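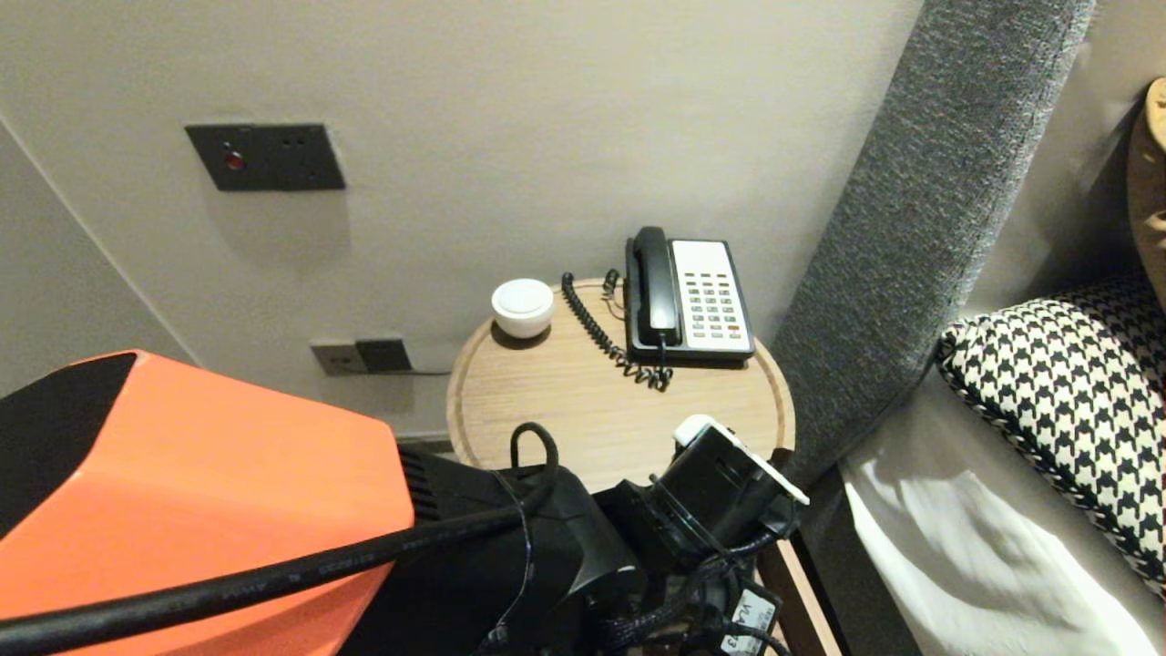

Dutavora DS-90 Festival Screening Server

The DS-90 plays feature and short film packages in cinemas, school halls and temporary festival venues. It stores the full program locally and needs no network connection during a session.

Specifications
Storage: 3,000 GB, mirrored
Playback: 2K and 4K, 24, 25 and 30 frames per second
Audio: 16 channels, AES3
Subtitles: embedded or separate file, two languages at once
Width: 243 mm
Power draw: 90 W typical
Mains input: 100 to 240 V AC

Scheduling
Sessions are built in Prirley, the scheduling software supplied with each unit. A playlist holds up to 900 items, including trailers, sponsor reels, shorts and intermission slides. House light and curtain cues are attached to individual items and move with them when the running order is changed.

Licence keys are checked when a playlist is saved. Any title with a key that is missing, or that expires before the session ends, is marked in red. Keys can be loaded by USB or over the local network.

In the box
DS-90 server
Mains cable
Rack ears, one pair
Printed set-up guide

Options
Macedo audio breakout panel
Oser transport case with foam insert

Firmware
Units shipped before July need the current firmware before 4K playback at 30 frames per second is available. Existing playlists are kept during the update. Licence keys must be loaded again.

Page updated 2018-08-25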